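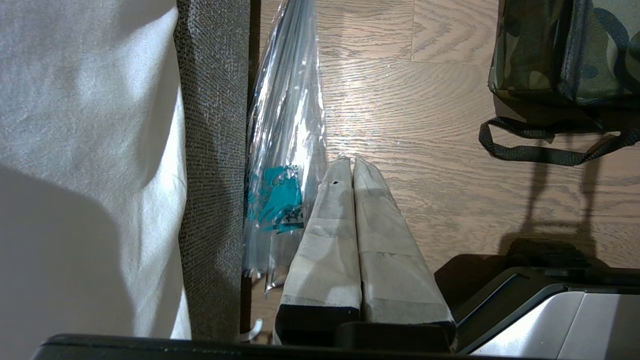

The wrist camera during a bedroom run. The two wrapped bundles are upright in the middle, with the clear bag behind them and the gripper along the bottom.

It is some weeks since I wrote about the tidying work, and two readers have asked what became of it. So this is a long post about one small result, which made me happy and also cost me most of November.

For those who are new: I work on how a robot decides where to take hold of a thing it has not met before. Our arm is called Ukum, after a character in a story that Reet Zariņš used to tell her children, and it carries a camera at the wrist. The camera travels with the hand, so the closer we come to the object, the less of the room we see. Also the gripper itself is always in the view, at the bottom, and hides a part of exactly the place where we want to hold. People who work with fixed cameras on a ceiling do not have this problem, but they have others, and I would not change with them.

The method we had until the summer was the usual one. A network looks at the picture and draws a border round each object, then a second part chooses a grip inside the border. On cups and boxes it is good. In a real home it became much worse, and for a long time I thought the reason was simply that homes are untidy. Barry Lambert did not believe me. He sat down one Tuesday with the failures and sorted them by hand, by what the wrong border was touching. It was slow work and he was in a bad mood by lunchtime, but he found that the failures were not spread evenly at all. Three kinds of surface were responsible for nearly everything: transparent film, shiny floor, and white things next to other white things.

The view at the top has all three, so I like to use it when I explain. The floor is light wood with a bright sheen across the middle. The old network sometimes took such a sheen for an object, and it put a border round it with great confidence. The plastic bag is clear and crinkled, full of highlights, and the pale things inside it are only faintly visible. Is the object the bag, or the things in the bag? For picking up, the answer must be the bag, but the network liked to give us the contents, and the fingers then closed on a place where there was only loose film. And the two bundles touch each other. Both are wrapped in white or nearly white material, with seams and lines of tape running over them. A line of tape looks to a network very much like the border between two objects, while the real border, between the bundles, is quiet by comparison. Near the top there is a shallow gap in the form of a V, and this is the best clue available.

My first idea was more data. We had 227 labelled views from homes and I asked for many more. Marjorie Nuttall, who does our labelling and has more patience than the rest of us together, made 200 new ones. The result moved by such a small amount that I repeated the test, because I thought I had loaded the old weights by mistake. I had not.

The second idea came from Tia Hollis, and it is the one which worked. She proposed that we stop asking for a border from one view. The hand is moving in any case, so why not use the movement? Reflections slide over a surface when the camera moves, and tape and seams do not, they stay with the object. So if we compare a few views from the approach, the sheen on the floor travels in a way that no solid thing on the floor would travel, and we can throw it out. The same for the highlights on the film. For the touching bundles it is a little different: the gap between two round shapes becomes wider or narrower when you look from the side, and a line of tape mostly keeps its place between its neighbours.

I should say that the idea of moving the camera to understand a surface is old and we do not claim it. What we added is a cheap test for when to stop. The arm makes a small sideways step, compares, and if the borders agree it goes on with the grip. If they do not agree it makes another step. We set the limit at 23 steps, which is a strange number - it is simply what fitted in the memory of the small computer on the arm, and afterwards we never changed it. In most attempts it needs far fewer.

We tested on 1878 attempts, old and new method in turns, on the same objects. I will not put the whole table here, it will be in the paper. In words: with touching white objects the improvement is large, and I would be glad to defend it in front of anybody. With floor reflections the false objects are nearly gone. With transparent film it is better, but I am not satisfied. The film itself moves in the air when the arm comes near, and then our rule that solid things stay together is broken. Tia thinks we can model this. I think we should go more slowly near film and accept the lost time. We have not agreed, and Sheila Lambert, who has to plan the use of the arm, would like us to agree soon.

Two smaller matters, for those who build something similar.

Shadows were less trouble than I feared. A strap hanging over the floor gives a dark loop below it which looks quite solid in one view, and the shadow of a fold on white cloth can look like an edge. But shadows lie flat on the surface, and in several views this is easy to notice. The exception is the shadow of the arm, because it moves when we move. We now mask it using the known position of the arm and of the lamp, when we know where the lamp is. With daylight from a window we do not know, and then we only hope.

The other matter is the gripper in the view. At first we cut away the lower part of every picture and trained without it. This was my decision and it was a poor one. The bases of objects are often just there, behind the black block of the gripper, and the base tells you how the thing is standing. Now we keep the full picture and give the network the outline of the gripper as an extra input. Barry wrote this in one afternoon.

The code will be put out under the name Tindall when Marjorie has finished checking the labels. If you have an arm with a wrist camera and some patience for film, please write to me, I would like to compare the numbers for bags especially.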